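Search the forums Search Advanced search

Packing floor going over to arms, people moved to "demo" work. Anyone been through it?

benchrat_4
I work for Mastow, contract packing, the Chambi site. We have 67 people on days. In the spring management signed up with an outfit called Mirnano to put arms on two of our six lines, and the arms are supposed to learn the job from us. So a group of us got pulled off the line to do what they call demo work. You hold a gripper in each hand, you do the pick, you put it down, you do it again. The grippers record how you moved.

I have been on it since the start of summer. It pays the same as the line plus 74 cents an hour. I am not against it as such. I would like to hear from people whose places have already gone through this, mainly what happened to the headcount after.

dockside_ann
We went through it with palletizing. Different thing, no demos, the arm came already programmed. They told us no layoffs and there were none, but they stopped replacing people who left. In two years the shift was a third smaller. So ask about backfill. "No layoffs" does not cover that.

old_conveyor
Why would you train the thing that takes your job? Serious question. I would have said no on day one.

benchrat_4
Because the line was going to get it either way and this way I know how it works. Also my knees. Ten hours standing at line three or four hours of demos with breaks in between, I took the demos.

tapegun
I'm at the same company, other building. The 74 cents is not the same for everybody. We were told it was only for people who finished the 96 hours of training. Check your stub.

benchrat_4
Checked, it is on there. I finished the hours before they moved me over, so that may be the difference. I would go to payroll with it, not the shift lead.

kestrel_line
What does a session look like? We have been told Falex is bringing something similar in and all we got was a slide with a cartoon arm on it.

benchrat_4
Mostly floor height and table height work. You wear a harness over your shirt, you take a gripper in each hand, and each one has a white cube with a black pattern on it. You should keep the cubes from getting covered up. If your sleeve drops over one the take may be thrown out and you do it over. There are usually other people close by, so you learn to watch your elbows.

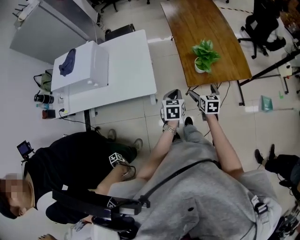
Leaning down to floor height with both grippers. Marker cubes are the white blocks with the black pattern.

The hard part is going slow. On the line you get fast by not thinking, and here they want it clean and the same every time. The first week I was the worst one in the room. A woman with eighteen years on line five could not stand it and went back. She said it was like being asked to write her name one letter a minute.

kestrel_line
Thanks, that is more than we got in an hour meeting. Does it hurt your back? That is a lot of bending.

benchrat_4
It can. Floor work is the worst. We asked for no more than twenty minutes of it at a stretch and got thirty. Ask for it in writing before you begin, it was much harder to get after.

old_conveyor
So the knees are saved and the back goes. Great trade.

dockside_ann
He said there are breaks. I had four years of lifting 40 lb cases off a belt and I would take thirty minutes of bending over that.

fourth_shift_tech
I do maintenance at a plant that has had arms for a while. Two things nobody on the floor asked about and should have. One, who clears the jam. At our place it was supposed to be the tech and it ended up being whoever stood nearest, at packer pay. Two, the pace. The arm was slower than a person on most items but it did not stop for lunch, so the people downstream of it lost the little gaps they used to have. The job title stayed the same and the day got tighter.

tapegun
The gaps thing is real. On our line the only time you talk to anyone is when the feed backs up. Take that out and it is a long ten hours.

old_conveyor
And nobody puts that in the slide.

benchrat_4
I had not thought about the jams. We have a meeting with management in September and I will bring both. What I have so far is backfill, who clears jams, what the pay is for clearing them, and what happens to the demo people once they have enough demos. That last one worries me most. We were given a target of 1,395 good takes for the first product and we are well over half. When I asked what comes after, the answer was "more products."

dockside_ann
Could be true. Could also be two products and then back to the line, if your spot is still there. Get your right to return on paper.

fourth_shift_tech
Agree with that. And if there is any chance of moving to maintenance, put your name in now. You already know how the grippers behave, and when they went looking for trainees at our place they took the people who had asked early.

old_conveyor
I still say you should have refused as a group. One person saying no does nothing, the whole line saying no is different.

benchrat_4
Maybe. We talked about it in the break room and could not get half the line to agree on anything. Some wanted the 74 cents, some figured they would retire first. I don't blame either of them.

kestrel_line
Please post after the meeting. Ours will be a few months behind yours and I would like to walk in with the same list.

benchrat_4
Will do. If anyone has wording for a right to return that a company has signed, send me a message - I would sooner copy one that worked than write my own.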